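Hang Less, Fold More: A Case Against the Default Hanger

Most household storage advice starts from the hanger. A garment is washed, dried and put on a rod, and the rod is treated as the neutral option. I think this is a mistake for at least half of what an ordinary household owns, and the reason is mechanical.

A hanger carries the full weight of a garment on two short lengths of fabric at the shoulders. Woven cotton tolerates this well. Knits do not. The loops of a knit open under constant load, and the shoulder line drifts outward over a season. I kept 24 knit tops on a rod at my old apartment in Brandes and moved them to drawers last August. Of those, 17 had visible points at the shoulder.

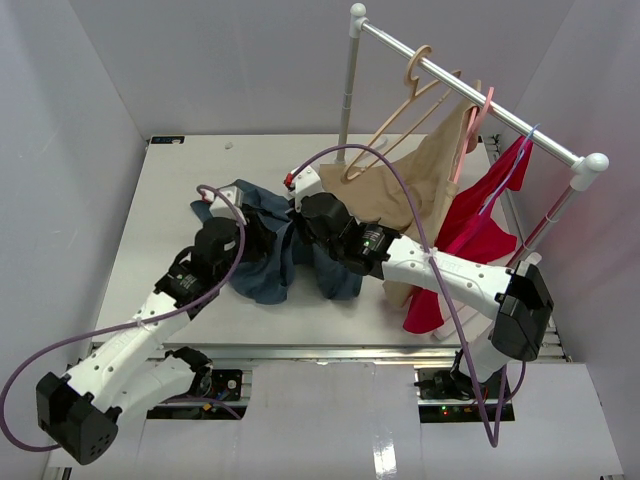 Space is the second argument, and the weaker one for people with large closets. A rod uses width and wastes the volume underneath. A small rack standing on a table, with its hangers and hanging clothes, takes up a good part of the surface, while a navy garment bunched in front of it would fold down to a flat packet and go in a drawer. Conceição Figueiredo, who ran the linen room at Protport when I worked there, allowed three hanging categories: tailored jackets, pressed shirts, and anything with pleats. Everything else was folded to the width of the shelf.

Aníbal Prata has argued the opposite to me at length. His position is that folding costs labor every time, and that a badly folded stack is worse than a crowded rod. The first half is correct. Folding takes longer than hanging, and a garment that arrives twisted has to be opened and smoothed before the first crease goes in. I accept the cost. It is paid once per wash, and stretched shoulders do not come back.

Denim is the clearest case. It is heavy and stiff, and it holds a fold without slumping. 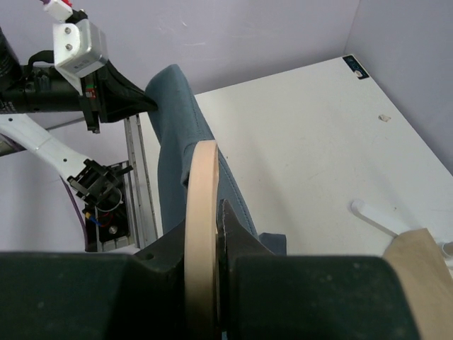
Blue-gray fabric folded over at the top, with a stitched seam along one edge.

Fold along the seams where possible, keep stacks low, and put the heaviest pieces at the bottom. Keep the rod for the jackets.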